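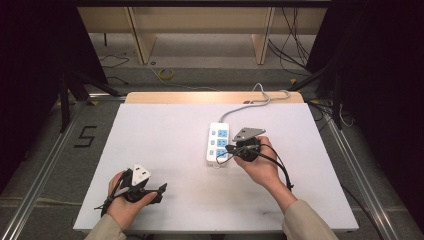
FOR IMMEDIATE RELEASE
Tuesday, January 24, 2023

OKAU LAUNCHES THREE-SOCKET DESK STRIP WITH A SWITCH FOR EVERY PLUG

White body, light blue sockets, one small switch beside each. On sale now through Okau direct and from Ferraro shops

Okau, the home office firm, today puts its first power strip on sale. Three sockets in a row, three switches to match, light grey cord. Made to sit on top of the desk where people can reach it, instead of down on the carpet with the dust and the lost pens.

The idea came out of a desk tidying survey Okau ran last October. 300 home workers asked, 199 said the thing they most wanted off their desk was cable. Second was mugs. Okau does not make mugs.

Most of those who answered had a strip under the desk, and most had one switch for the lot, or no switch. So the lamp goes off and so does the laptop charger. Or nothing goes off, ever, and the phone charger stays live all weekend. The new strip lets you turn off the lamp and leave the rest alone.

"We kept hearing about people crawling under desks," said Rosalba Russo for Okau. "At the start of a call, at the end of the day, in a good skirt. A strip you can get at with one hand seemed a fair thing to ask for. The colour took longest. We wanted the sockets easy to find against the white, but nothing shouty."

The strip goes with the Ostar desk, which has a white work surface and has been in the Okau range for 3 years. It works just as well on any other flat desk or shelf. Suggested place is to the back and one side, long way on, cord running off the far edge and down. Leave some slack in the cord so it isnt pulled tight when the desk gets moved.

Okau is also putting out a one page guide to clearing a desk before you fit anything new. Short version: everything off, the lot. Wipe the top down, let it dry. Strip goes back first, then lamp, then screen, and only then the bits and pieces. Whatever is still on the floor by Friday probably lives somewhere else.
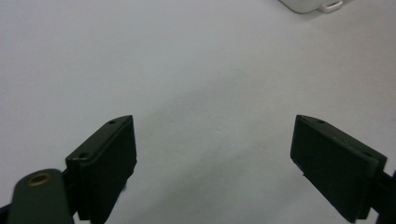
Mekar, a reader of the Okau newsletter who tried the guide early, wrote in to say that wiping the top was the easy part and the drawer underneath took all of Sunday. Also that a strip up on the desk gets knocked if you put it where your elbow goes, so put it on the side you don't write with. And could the guide please say something about what to do with old chargers that fit nothing.

Good points, all of them. The elbow advice has gone into the printed version. A paragraph on old chargers will folow in the next one, for now the answer is a box with a lid and a date written on it.

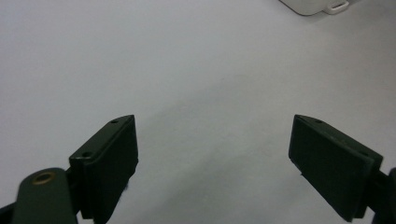
The first run is 4000 strips. Ferraro shops have them in the home office section, next to the lamps, and orders placed direct with Okau go out in the same week. The guide is free, one copy in every box, spare copies at the till while they last. Existing Ostar owners can ask for the guide by post without buying anything.

Review samples: a small number available, please say which desk you will be using it on and when you need it back by. Pictures of finished desks welcome, untidy ones too.

Press contact
Rosalba Russo, Okau press desk

Notes to editors
Survey carried out online by Okau among newsletter readers working from home at least part of the week.
Please write Okau with a capital O only, not all capitals, except in headlines.
Prices on request from the press desk.

ENDS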